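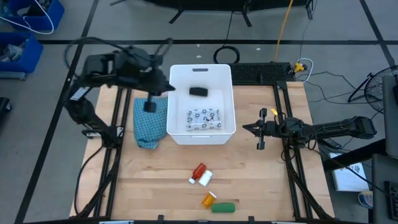

Efa Llewellyn reckons a tidy cupboard starts with one box you're allowed to be messy in, and we've come round to her way of thinking.

# About Erkia

We help people sort out the small stuff! Pill bottles, pouches, packets, the odds and ends that drift across every table in the house. Clive Mapplebeck and Nuanchan Chareonsuk started Erkia with 100 plain bins and a borrowed van, and we still love a plain bin.

## What we do

- **Table clearing.** Everything goes in one white bin first, big or small, and the sorting comes later.
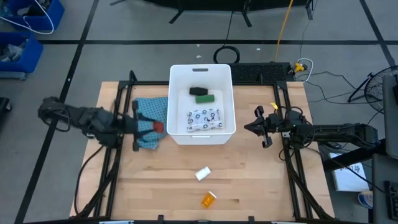
- **Medicine shelves.** Bottles stay in sight, labels outwards, with caps on.
- **Girkomberg evenings.** Eight people, one long table, plenty of tea (bring your worst drawer). 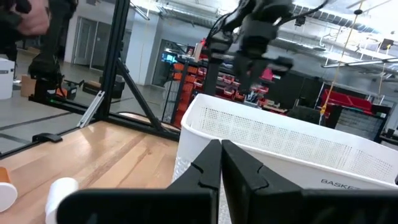
Choosing a container is our favourite bit. We like sides you can partly see through and a rim that's easy to grab. A basket with small holes all over its tall white side, and BASKET printed on it, suits us nicely. Small bottles do tend to hide at the bottom, so we put those in last
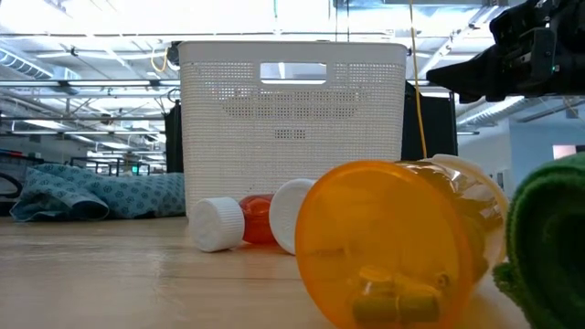
and keep them near the top, where a hand finds them quickly. Come and try it with us in April!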